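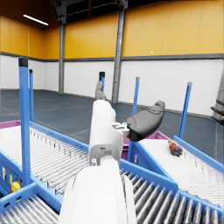 Figure 3.1 Roller conveyors on blue steel frames.

Chapter 3: Reorder Levels and Safety Stock
By Yara Nasrallah
20 shares | 3 comments

A store holds stock to cover the gap between placing an order and receiving the goods. The length of that gap is the lead time. If both demand and lead time were fixed, the reorder level would be daily demand multiplied by lead time in days, and no further stock would be needed. In practice both vary, and an allowance is added. The allowance is called safety stock.

Take the Wunelton depot used in Chapter 2. It issues 20 cartons of the Pririer fitting each working day, and the supplier, Katona, delivers in three working days. Demand during the lead time is therefore 60 cartons. The order quantity is fixed at 400 cartons.
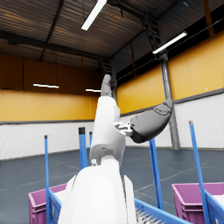

Page last changed: Dec 20, 2023

With no safety stock, an order placed when 60 cartons remain will arrive as the last carton leaves the shelf. A delay of one day leaves 20 cartons of demand unmet. Section 3.2 shows how the allowance is set from past records of demand, and Section 3.3 deals with late delivery.

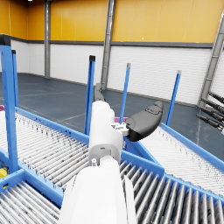 Two terms must be kept apart throughout. Stock on hand means goods held in the building. Stock position means stock on hand plus goods on order, less goods already promised to customers. The reorder level is compared with the stock position. Using stock on hand can cause a second order to be placed while the first is still in transit, an error found in the Pravbridge accounts examined in Section 3.4.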